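Teaching the handle task by remote: how many demos is enough?
Todau Users Board > Simulation > Teleop

gendena_fan
Okay, I've been driving the sim arm by hand controller all of May and I have 185 demos of the yellow handle task. The trained policy still misses the grip nearly half the time. Do I just need more? My side view, so you know which setup I mean:
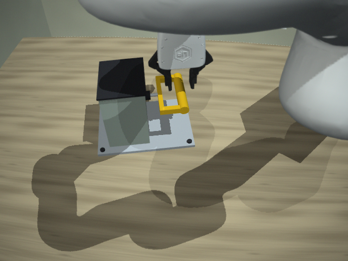
Re: how many demos is enough?

Foulkes
More won't fix it if they're sloppy. I had 420 and threw out a big pile where I'd wiggled around before closing. Pick one approach and stick with it, fingers either side of the thick bar, every time.

hazel_ambrose
Gonna disagree with Foulkes (sorry!). My cleanest set trained the worst policy I've ever made. It had never seen a bad approach, so the first time it drifted it was lost. Now I come in a little crooked on purpose and fix it while recording. I watch the wrist view for that and pretty much ignore the side camera.

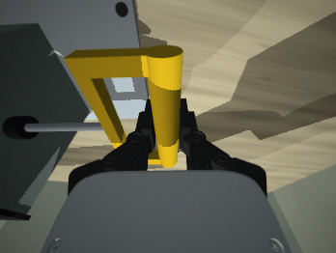 I also slow way down for the last bit before I close, then pause a beat. If you rush it, the policy learns to squeeze early and you get the miss you're describing.

Foulkes
Crooked on purpose is fine if you recover well. Most beginners don't, Hazel.

gendena_fan
Ha, fair, I'm the beginner. So where do you two stop and line up? I've been eyeballing it about here:
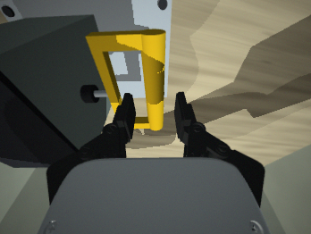

Wrist camera, one finger on each side of the bar

hazel_ambrose
That spot works for me. Record 2 short batches, one straight and one with corrections, and train on each before you mix them.

bandstead951
Check your controller lag too. Mine was awful until I plugged in the cable.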